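Toma Desk Organizer Set by Clidell: Three Months In

By Doğukan Tekin
Posted 17 Nov 2018 in Home Office

I should say up front that I don't believe in desk organizers. I have owned a lot of them. Most ended up holding dead batteries and the little Allen keys that come with other furniture. So when Clidell's Toma set started showing up in every "fix your desk" list this summer, I bought one with my own money, mainly to find out what people were getting so worked up about.

The set costs $80. For that you get a long tray, two small open bins, an upright cup for pens and a lidded box that Clidell calls the "drop zone." There is a smaller version for $40 which leaves out the tray and the box. Everything is a matte plastic in gray or off-white. I got the gray.

The box it comes in makes some big claims. It says the set will "give you back your morning." My morning is fine. What I wanted was to stop losing the good scissors.

Setting up

There isn't much to do. The pieces clip together along the sides with a tongue and slot, and you can arrange them in any order. The clips on mine were stiff at first and then, after I had changed the layout a few times, too loose. Now if I lift the tray, one bin comes with it and the other stays behind. I wrote to Clidell about this and got a friendly reply telling me that the pieces are "designed for flexible separation." Make of that what you will.

The feet are thin rubber dots. One came off in the first week. I glued it back on and it has stayed put.

Using it

The pen cup is the best part. It is heavy at the bottom and doesn't tip when you grab at it without looking. I had my doubts about the slanted opening but it does make short pens easier to get hold of.

The tray is too shallow. Anything rounder than a pencil rolls over the lip if the desk gets bumped, and my desk gets bumped a lot (standing desk, cheap motor). A tape dispenser fits, but only lengthwise, and then you can't use the rest of the tray for much.

The bins are fine. They're bins. I've been using one for paper clips and the other for whatever is in my pockets. The corners inside are square and sharp, so dust packs into them and a cloth won't reach it. I've had to use a cotton swab, and I resent cleaning office supplies with a cotton swab.

The lidded box I gave up on. The lid lifts right off with no hinge, so you need somewhere to put it, and on a full desk there is nowhere. After two weeks I was putting things on top of the lid.

How it compares

I still have the Tradon stacking drawers I reviewed in March, and for small stuff they are better. They take up more height and they squeak, but things go in and stay in. Setbridge makes a wire mesh set that you can find for a lot less than either one. It's ugly and it scratches, and my brother has used his every day since college.

One thing the Toma does have over both is the look. It's nice to see on a desk, I'll give them that. Visitors ask about it. If you do video calls with your desk in view, maybe that's worth something to you.

About those reviews

When I last checked, the store page had 331 reviews, and Clidell's own site says 95 percent of buyers would recommend the set to a friend. I read through a good number of them. Plenty were written the day it arrived, and you can tell, as they talk about the packaging. The ones from people who'd had it for a while were cooler, and several of them mention the clips. I'd trust those.

Should you buy it?

At $80, no. At $40 for the small version, possibly, if you want a good pen cup and don't mind paying for two bins to get it. I asked Clidell if the cup would be sold alone and was told they had "nothing to announce."

My own set has been split up. The cup is still on the desk, the tray is in the bathroom, and the bins have gone upstairs, where they do all right with loose odds and ends. The lid of the box is missing. I'll update this review if the clips get any worse or if Clidell sends the replacement feet they promised.

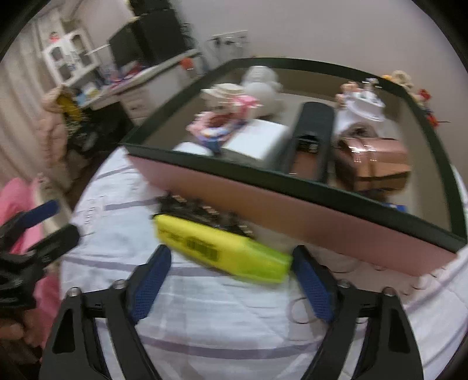 Next month I'm trying the under-desk cable tray from Setbridge, which a few of you wrote in about. I have my doubts about the adhesive.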